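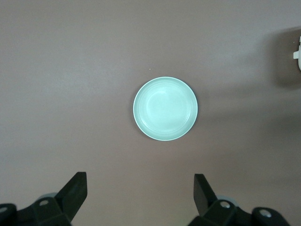 Hiya, Ita Madigan again, order 173, and sorry in advance because this is going to be a long one. My Zidolen oil warmer has stopped giving off any scent at all and I've been through everything on your help page twice. For the record I'm using the rose and cedar blend you sent in January, plus the dried petals from the same box. I know the first thing you'll ask is whether I've been putting the petals out properly as well, so yes, they go on a little round plate, the pale minty green one with the ridges inside the rim, empty at the moment until I've worked out what's going on. The petals were fine, by the way. It's the warmer that's sulking.

What happens is this. I switch it on, the light comes up, the top dish gets warm enough that I don't want to leave my finger on it, and then nothing. No rose, no cedar, not so much as a whiff. My sister came in from outside and couldn't smell anything either, so it isn't only my nose getting used to it (I'd read that can happen, and I did wonder).

What I've tried so far:

Emptied the dish, washed it in hot water with a drop of washing-up liquid, dried it, started again with fresh oil. Same.

Moved it off the windowsill and on to the bookcase, away from the draught. Same again, and now the cat can reach it, so it's going back.

Used more oil. Your leaflet says 8 drops, I went up to twice that. There was a faint something for a minute or two and then it went.

Tried plain lavender from Raver that I've had in the cupboard for ages. And that one worked! Whole front room smelled of it by teatime. Which made me think it's the blend and the warmer is fine, only the blend smells lovely straight from the bottle, so now I'm properly confused.

Reply from Amber Willems, Zidolen customer care

Hello Ita, thank you for being so thorough. The lavender test is very useful. Could you tell me the batch number on the base of the rose and cedar bottle, and whether you're filling the dish with water before adding the drops? The blend is thicker than a single oil and needs the water up to the line.

Ita Madigan

Batch is 57, then a letter I can't make out, could be a G or a 6. As for the water, well. There's a line? I've just been and looked and yes, there's a line, very faint, halfway up the inside. I'd been putting in a teaspoonful or so, because the old Nekico one I had before only wanted a splash. I'll fill it up tonight and report back.

Ita Madigan

Right, filled to the line, 8 drops, switched on at six. By half past I could smell the rose from the hall. The cedar is still shy but it's there if you stand close. Only problem now is that there's a sticky yellowish ring left in the dish from my double dose, and washing-up liquid isn't shifting it. Is it safe to use bicarb on the glaze? I don't want to scratch it.

Amber Willems

So pleased it's working! Please don't use bicarb, it can dull the finish. Wipe the dish with a little surgical spirit on cotton wool once it's unplugged and completely cold, leave it 3 minutes, then wash and dry as normal. Repeat if you need to. The cedar should come through more once the residue is gone.

Ita Madigan

Did it twice and the ring's gone. Cedar's much better too. You can close this one, and could somebody please print that line a bit darker on the next lot? Also, do you sell the petals on their own yet? I'm nearly out and I don't need another whole gift box.

Amber Willems

I've passed the note about the line to our product team. Petals on their own should be back in the shop next month, and I've added you to the email list for them. Closing the ticket now.

Status: resolved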